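Hall walk-round before the June craft weekend, Barkidness Hall
Checked Tue 28 January. Everything marked OK unless there's a comment.

1. Front doors and ramp: OK. The new handrail is a joy, solid as anything!
2. Fire exits: both open fully. Stage side still needs a good shove, so please ease the bolt.

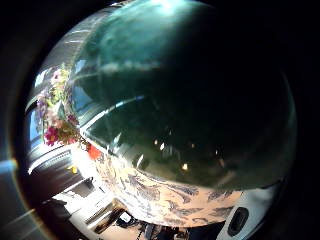 Brinlow & Tavton Makers' Club: Hall Safety

3. Extinguishers: 3 seen, all in date, pins and tags in place. Lovely to tick that off.
4. Emergency lights: the one over the kitchen door faded early. New battery ordered.
5. Glass shelves (Tichý display): brackets tight, no chips. Heavy pieces go on the bottom shelf, please.
6. Walkways: keep long hair and loose sleeves away from the candle-making table. Aprons are on the hooks.

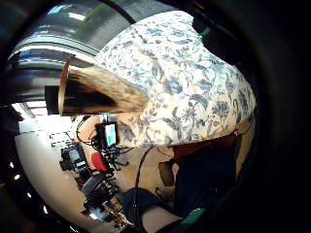 7. Kitchen: urn lead replaced, tested, label 139. Fridge at 3 degrees, perfect.
8. First aid box: plasters very low (28 used since the lino printing day, well done all), eye wash fine.
9. Car park: pothole by the gate is back. Cone out for now.

Still to do: items 2, 4 and 9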